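How to Clean Out a Hall Closet in One Afternoon

By Ravindra Katiyar
Updated August 30, 2026

A hall closet fills up because it is close to the front door. Coats go in, then bags, then things that were supposed to be returned to someone. This guide covers a closet of ordinary size with one rod, one shelf and a floor. Set aside an afternoon and start before lunch if the closet has not been emptied in a few years.

What you need

Trash bags in two colors
A damp cloth and a bucket
A vacuum with a narrow nozzle
Masking tape and a marker
A table or a clear stretch of floor near the closet

Do not buy bins or baskets yet. You will not know what size you need until the end.

Step 1. Empty the rod

Take the coats out first and lay them on a bed. Check every pocket. Put keys, coins and receipts in a bowl and deal with them later. Hang back only the coats that were worn last winter. If it is still warm out, think of what you had on in November and go by that.

Coats that fit no one go in the first bag. Coats that need a button or a zipper go in a separate pile with a piece of tape on the collar saying what is wrong. Give that pile a deadline.

Step 2. Empty the shelf

Use a step stool and take things down one at a time. Hats and gloves tend to be stuffed at the back, and a single pull can bring everything down. Match the gloves on the bed. Throw out the odd ones.

Old paperwork often ends up here too. I found the manual for a Kurnero heater we got rid of two apartments ago, along with a Stetham catalog and a street map of Flernside. All of it went in the recycling.

Step 3. Clear the floor

Shoes, umbrellas, sports gear and boxes come out last. Shake each shoe over the bucket. Open every box, including the ones you think you remember. Labels on the outside are often out of date.

Step 4. Clean while it is empty

Vacuum the corners and the track if there is a sliding door. Wipe the shelf, then the rod, then the baseboard. Leave the door open until the shelf feels dry. If the wall smells musty, hold off on putting anything back until you know where the damp is coming from.

Step 5. Sort what is left

By now there will be a group of small things that do not belong to any category. Set them out on a table with space between them, so each one gets a decision.
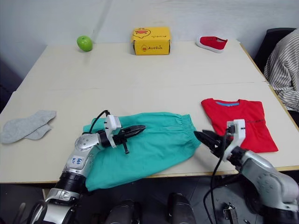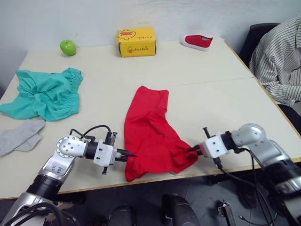
Give each item one of four answers: closet, another room, give away, trash. Try not to add a fifth answer. Food always goes to the kitchen, so an apple is an easy one to start with. A printed cardboard box like the yellow one with the duck on it takes longer, as people keep boxes for their looks. Keep it if you have something to put in it today. Otherwise flatten it. When each item has its answer, carry the things for other rooms there right away, before you start refilling the closet.

Step 6. Put things back

Daily coats go nearest the door side of the rod. Shoes in use go on the floor in a single row. The shelf is for things you need a few times a year. Now measure the gaps and decide if a bin would help. My neighbor Baranauskienė uses plain shoe boxes with tape labels, and they have held up well.

Take the give-away bags out to the car the same day. If they stay in the hall overnight, someone will open them.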